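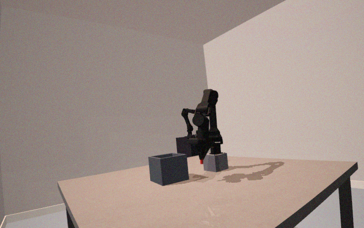

Does the Clokham bus actually suit the people who ride it?
Second year project report, handed in 13/05/2026

I picked buses for my project and I got a few funny looks for it, but I've been catching the 36 from Flalludmont into Clokham since I was eleven and I have opinions! My question was pretty simple. Does the timetable match when people want to travel, or does it match when it's easy to run a bus?

How I did it

I wrote a short paper survey (one side of A4, because I wouldn't fill in two sides either) and handed it out at the stops on the route over the first fortnight of December. I got 324 back in the end. I'd hoped for more, but it rained for most of it and people don't want to take their gloves off for a student with a clipboard. I also sat at the Coelho Road stop with a flask and wrote down when each bus came, next to when it was supposed to.

My tutor asked why I didn't do it all online. I did try putting it on the Wikico noticeboard page, but the only replies I got there were from people who drive and wanted to complain about the bus lane, so I left those out. They're in the appendix if you want a laugh.

What people said

The big complaint wasn't lateness, which surprised me. It was the gap after teatime. The last two buses of the day are so far apart that if you miss one you may as well walk, and plenty of people told me they do (along the main road, in the dark, with shopping). Shop workers in Clokham were the crossest about this. They finish just after the early one goes, every single shift, and a few of them had written so much that it went over onto the back of the sheet.

Older passengers mostly wanted a seat at the Coelho Road stop. There used to be one and it went when the pavement was redone. I hadn't put a question in about seats at all, which was daft of me, and it only came up in the "anything else" box at the bottom.

As for the times, the morning buses I watched were good. The afternoon ones drifted once the schools came out, and on my worst afternoon I saw 3 turn up nose to tail after a very long wait. I'd always thought that was just a thing people say.

What I'd do differently

I only asked people who were already at a bus stop. Anyone who's given up on the bus and got a car never got a form, and they're probably the ones the bus company would most like to hear from. I'd also go out in spring next time, for my own sake as much as anything.

I'd like to see the second to last bus moved back a bit so the shops have shut before it leaves. I've sent the company a copy of my results with that in it and I'm still waiting to hear.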